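# Jars and small tables: things people ask me

**Do you keep the jars?**
Yes, far too many! Ordinary clear glass ones, mostly little, and I use them for buttons, seeds, cloves, odd screws (Kieran calls it the Eseck museum, after our road).

**How do you get the sticky label off?**
Warm water, a drop of washing-up liquid, leave it overnight. If there's still gum on it in the morning I rub in cooking oil with an old cloth and wash it again.

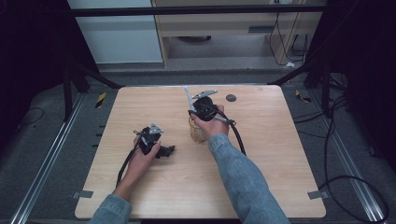
*Photo: Kieran Geraghty*

**Which table do you use for sorting?**
A pale wooden one with rounded corners, like the one in the photo. I love a light top for fiddly jobs – you can spot a dark button or a lid on it straight away, and I've stopped bruising my hip on the corners.

**What about glass that looks a bit yellowy?**
I keep it, if it's clean and not chipped. A faint amber tint is rather nice with dried beans in it.

**Can I send you my spare lids?**
Please don't, I've got 183 of them! Try Lyle Pettigrew at the Drarard swap shelf, he takes them any morning in April.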